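4. Hanging the first strip

Read section 3 before you start. The wall must be dry, sized and free of old paste.

1. Mark a plumb line on the wall with a pencil and level. Do not use a door frame or corner as your guide. Few of them are straight.

2. Cut the strip 2 inches longer than the height of the wall at each end. On patterns with a long repeat, such as Gruva, lay the next strip beside it on the table and match the motif before cutting.

3. Mix one packet of Jitia paste with cold water and stir until smooth. Leave it to stand for 7 minutes, then stir again.

4. Brush the paste from the middle of the strip out to the edges. Fold both ends to the center, pasted sides together, without creasing the folds.

Note: Non-woven papers are not folded or soaked. Paste the wall and hang the strip straight from the roll. 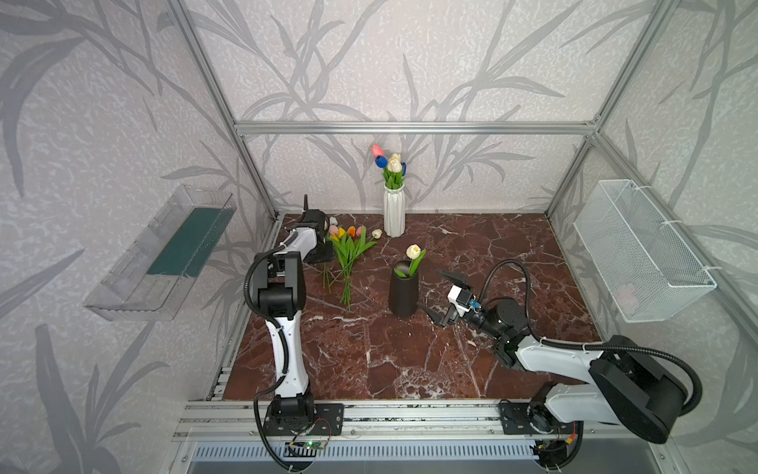 5. Open the top fold and set the edge of the strip against the plumb line. Smooth downward with a hanging brush, then out to the sides.

6. Open the lower fold and continue to the baseboard. Lift and re-lay any part that wrinkles.

7. Crease the paper at the ceiling and baseboard with the back of the scissors, pull it away slightly, trim, and brush it back into place.

8. Wipe paste off the front with a damp sponge. Do not rub.

Caution: Turn off power at the breaker before papering near outlets or switches. Wet paste conducts electricity.

Note: Check that every roll carries the same batch number (for example, 3442). Shades can differ between batches. Unopened rolls may be exchanged at the store.

Continue with section 5, Corners and Windows.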